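3.2 Condition of the lending stock

The second part of the survey concerned the physical state of books which circulate between the branch in Ostcombe and the smaller reading room in Ustik. We examined 161 hardcover volumes, all of them lent at least once in the previous year. Each volume was given a mark for the cover, the protective sleeve and the page block (Figure 2).
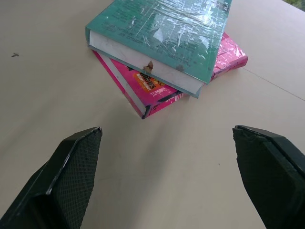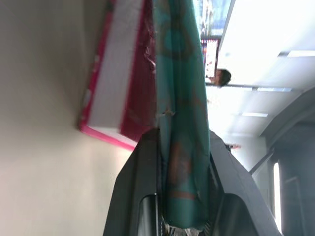
Figure 2. First picture: hardcover with a worn clear sleeve and a small brown spot on the page edges. Second picture: teal-green printed fabric, gathered in folds.

Damage to the sleeve was the most frequent finding. In 100 volumes the plastic was scuffed or creased so much that the title could not be read easily under normal lamp light. Readers in Ustik mentioned this several times in the interviews, mostly older persons who choose books from the shelf and do not use the catalogue. The cover under the sleeve was usually in good state — a result which agrees with the earlier work of Kolář on school collections.

Damage to the page block was less common. It was found in 21 volumes, and in most of these it was limited to the outer edges. We did not try to separate stains from small tears, as the two often occur in the same place and the difference has little influence on the decision to repair. Volumes from the Minami donation were kept in the sample, although they are older than the rest.

The cost of a new sleeve is low, but the work takes time. Bohumila Kolář, who repeated the marking in July on a part of the sample, gave the same mark to the sleeve in nearly all cases. For the page block the agreement was weaker, and these marks should therefore be read with some care. The sleeves supplied by Wemex are treated separately in Section 3.3.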